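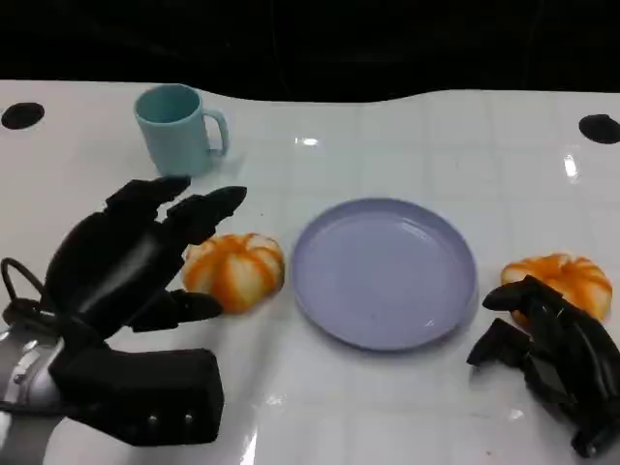 Grarnton Tenants Can Now Get Their Drafty Windows Fixed for Free

GRARNTON, 24/11/2023 — I run the small team behind Plidov, and I've been itching to share this one. Starting today, renters in Grarnton and Bendden can ask us to seal up their leaky windows and doors, and it won't cost them a cent!

We tried it out in August on 84 apartments in the Gourlay buildings (old brick, lovely to look at, terrible in a north wind). Each visit took two hours. Our crews put in weatherstripping, door sweeps and fresh caulk, and they cleaned up after themselves too.

Renters usually get left out of this kind of program. You pay the heating bill, but you don't own the windows — so the cold air keeps coming in. We talked with 11 landlords over the summer and they've all signed off on the work, so if you live in one of their buildings you don't need to ask for permission.

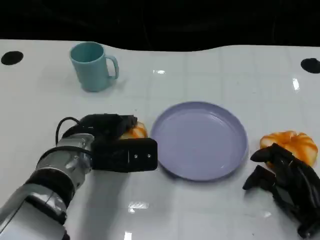
A mug and a plate on a white tabletop.

Signing up takes three steps: fill in the short form on the Plidov website, pick a morning or afternoon, and clear a little space by your windows. Bendden visits come first, then Grarnton. Hope to see you on the list!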